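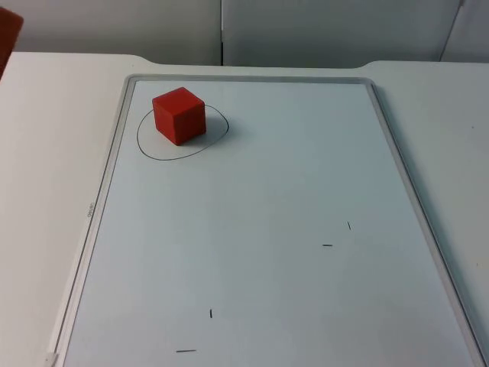 Wednesday, board and blocks

Came in early to sort the whiteboard table before Conceição Carrilho wanted it. The board is the long one from Gondevwood, laid flat with the short end facing the stool, and it's staying like that (please don't turn it round, I've only just got used to it!). I redrew the ring freehand and it came out wonky again. Cristóvão says use a saucer. I say a wonky ring does the job.

Spent ages on the marker question too. The Sestano pens squeak but wipe off cleanly, the old ones leave a grey ghost 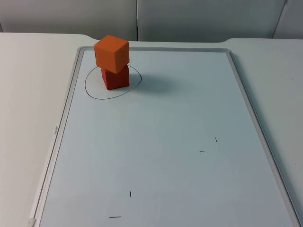 that needs spray and a good rub, so the old ones are going in the bin. Spray is nearly finished, by the way. I've put it on the Rovovcombe order, number 2807, along with a pack of cloths.
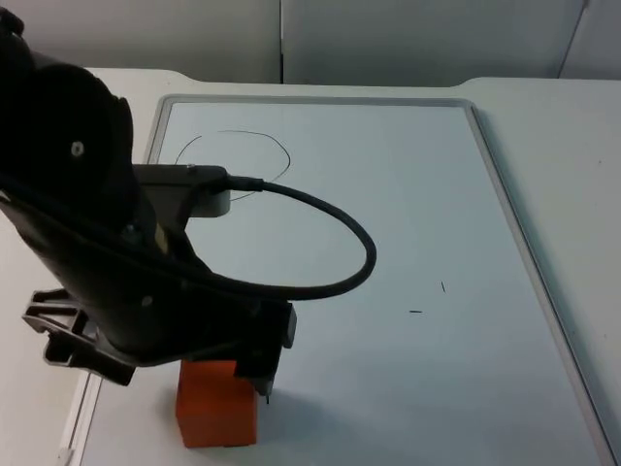
Cable tidying is next on my list. I've got 40 of the sticky clips in the drawer and haven't used one. That big black loop sticks out well over the board, and I'd like to try a clip or two on it, leaving enough slack for the bends.

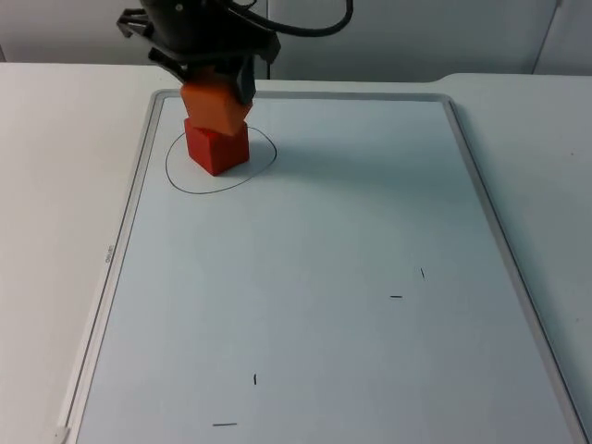

Block storage: I'm still for one shallow tray, Conceição wants a lidded tub. Either way red and orange should live together, as it's always orange going on top of red, like the one held at a tilt over the ring. Labels tomorrow, if the printer behaves.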